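Berkness gripper service plan - worth it?

zlei_automation
June 25, 2018
Quote for the annual plan on our two-finger unit is $1178. It covers two visits, 20 replacement pads and a pivot check. Has anyone here run it for a full term?

tormod_k
We did. The visits were fine. The pads are the same textured rubber Clinholm sells in packs of 50, and you can swap them yourself with a hex key.

Wetdale_Mark
Disagree with tormod. The Clinholm pads fit, but ours peeled at the tip by February. The Berkness ones lasted longer on the same blocks, same grip force.

tormod_k
Same force setting or same measured force? Those drift apart once the linkage loosens.

Wetdale_Mark
Setting. Fair point - I never put a gauge on it.

borkowska_lab
Before paying for anything, check where the wear is. If only the tip is going, you are closing too low and dragging it. A plan will not fix that. What does yours look like?

zlei_automation
Tip is ragged, and the lower contact pad is scuffed too. Screws all look seated. Wrist camera view attached.
- Zhenhua Lei
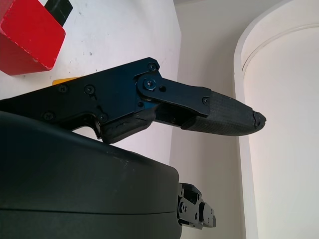
Finger from the wrist camera, tip wear at right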